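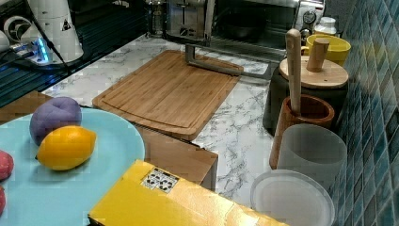
2 min read

Loudness is the wrong thing to argue about when a noise rock album gets remastered. The argument usually starts there anyway. Someone posts two waveforms, the newer one is a solid block, and the thread is over by lunch.

Take Drarnon's second album, Gotby, reissued in May. The first vinyl pressing ran to 600 copies, and most of its reputation comes from tape dubs and low-rate files. Listeners learned the record through that damage. The new master is louder, but the level change is small. The larger change is in the low mids, where a cut has pulled the bass guitar away from the kick drum. On "Dernon," the long closing track, you can now follow both parts for all 13 minutes. I think the song is worse for it.

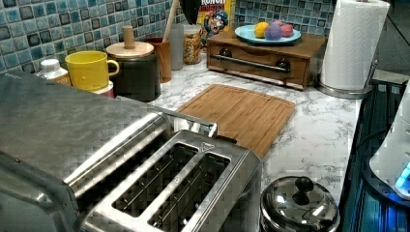

Toaster on the counter, marble pattern behind it.

The original mix worked by masking. Two guitars held the same chord through slightly different delay times, and the bass sat under them at nearly the same level. The ear could not sort out the parts, so it heard one slow pulse. Separate the parts and the pulse goes away. What remains is a band playing a simple figure for a long time.

Clarity has a cost in this style, and reissue labels rarely price it in. Myung, the label behind this one, used a first-generation tape and left the stereo width alone. Those were good choices. The equalization was a choice too, and it should have been tested against the whole track. A clip of 30 seconds will nearly always favor the cleaner version. 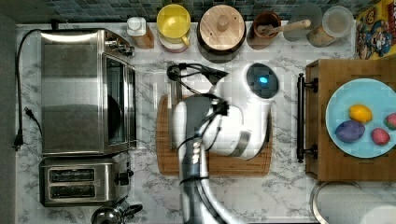
Cutting board and toaster oven, from above.

My preference is for a flat transfer sold next to the new master. It costs little to include as a download, and it lets the buyer hear what the engineer started from.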